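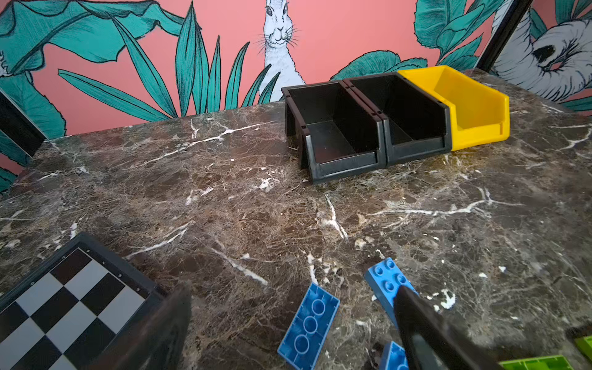
I have been reading robot safety rules for fun again. I know how that sounds! But I've spent most of February putting together a page of house rules for small arm setups, the kind people run on a table at home or in a shared workroom, and I've enjoyed it so much that I want to get it all down while it's fresh.

It started when Zanele Van Wyk sent me the bench sheet they use at Pillbridge. It's one side of paper with 10 lines on it, and I think it's terrific. I've read guides of 69 pages that left me less sure of what to do with my hands.

My favorite line is the one on resets. "Say it, stop it, show it, then reach." You say out loud that you're going in, you stop the arm, you hold up the stop button so the other person can see it's pressed, and then you reach for the bricks. It feels silly for the first hour and after that you do it without thinking. We've all had the moment where one person thinks the run is over and the other thinks it's paused, and those four short verbs clear it up.

The next one is about the table. Pillbridge wants every item for the task set out before power goes on, and anything that isn't part of the task either taken off or written down. I love the "or written down" part. A lot of guidance tells you to strip the surface bare, and then people practice on a blank white board and are amazed when things go badly in a kitchen. If a chessboard lives on your table, leave it there and put it in the notes! Same with a busy stone top full of veins, or loud wallpaper with a rabbit looking out of the leaves. The rule only asks that the next person can set things up the same way.

For sorting work I've added a few lines of my own:

Bins go in before bricks, and they go in empty. Check inside each one, including the one at the back.

Open fronts face the arm. If a bin is tucked partly behind its neighbor, decide whether you meant that and note it.

Big chunky bricks can land flat, on a side or tipped on an angle. Drop them by hand and leave them how they fall. It is so tempting to straighten them (I do it constantly) and you end up with a set where every brick was lying nicely.

Write which color goes where before the first run. Two black bins and a yellow one give you plenty to disagree over by the afternoon.

Now the part I'm least settled on, which is speed. Mtshali argues for one slow setting all day long. Vurau allows a faster one once you've had 4 clean runs in a row. I've tried both and lean toward Mtshali's way, mostly for shared rooms, where somebody new can walk up at any time and has no idea what run you're on. At home, alone, I could be talked around.

Then logs. Paltorska's template has a box for everything and I filled in maybe a third of them before lunch. Mine has the task, the layout, who held the stop button, and a wide blank space called "odd things." The odd things box is where all the good reading is - drifting bins, a brick that rocked before it settled, a long shadow at 4 p.m.

Zanele wants a line about sleeves and hair and she's right, so that goes in next. I'd also like something on what to do when the phone rings in the middle of a run. If your bench has a rule for that, please send it over, and tell me how you worded it!

Recent posts
Tape marks or paper templates?
Reading the Pillbridge bench sheet, line by line
My stop button has moved again
2000 runs in a notebook: what I'd write down next time
A short list of words for "it sort of worked"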